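Draderside Robotics Board > Software > Control and Planning

Wrist cam pose is good, grasp still goes wide on long objects

kerbside_lambda wrote:
Running the Lambert planner on our two-arm cell, with Fondico doing the pose estimates. Round stuff is fine. Anything long and skinny, the planner picks a grasp near one end and calls it centred. Corn's my worst offender, so have a look at how much of it sticks out past the fingertips. 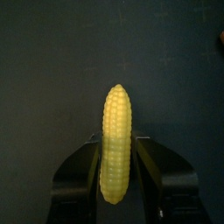
Re: grasp still goes wide on long objects

tinwhistle80 wrote:
Looks like your tool frame to me, mate. If the TCP is 12 mm off you'd get exactly this and never notice on a ball. Redo the hand-eye calibration before you touch the planner.

Re: Re: grasp still goes wide

kerbside_lambda wrote:
Did it twice in December! Residuals were lovely both times. I reckon it's the scoring — Lambert weights reach over centroid distance, and I've got more than 80 logged grasps that all favour the near end. The other thing bugging me is the second arm. With both arms down over the table the collision margin gets fat and half my candidates vanish.
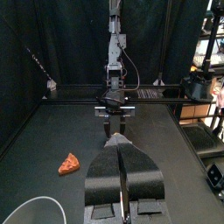 So I dropped the margin on the wrist link only and left the fingers alone, and the candidate list came back. Still biased to the near end though.

Re: Re: grasp still goes wide

oomph_gradient wrote:
Disagree with tinwhistle80, a bad TCP wouldn't follow the object around when you rotate it. Try the Lesis scorer, it's a drop-in and you can set the centroid weight per class. Colour threshold on the mask is worth a check too (shaded half of a yellow thing, you know how that goes).

tinwhistle80 wrote:
Fair point on rotation. I'd still check the TCP.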